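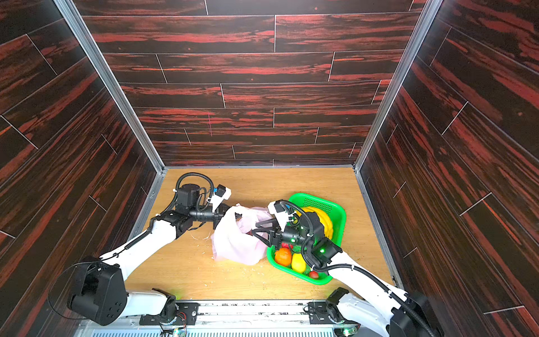
Stendivstead launches telephone security service for small offices

Stendivstead, which has looked after office equipment for small businesses since it opened with a staff of 11, is very pleased to announce Jillar, a new service that checks and protects desk phones and voicemail systems.

Most of us wouldn't dream of leaving the front door unlocked overnight, and yet a good many office phone systems are still running on the password they came with. When Stendivstead looked over 241 customer systems in May, almost 3000 extensions in all, it found voicemail boxes that hadn't been opened in years and call forwarding left on for people long gone.

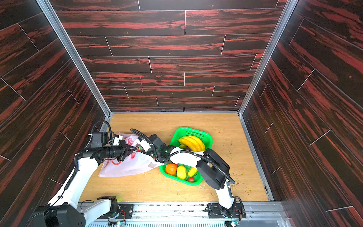 Page last changed: 2025-09-26

"Our customers are busy people, and the phone is the last thing they want to worry about," said Kazimír Procházka, managing director. "We'll come out, have a cup of tea with you and go through it all - every handset, if need be."

Jillar is open to new and existing customers, including those who joined us from Nakalard. To book a first visit, please ring the office and ask for extension 2403.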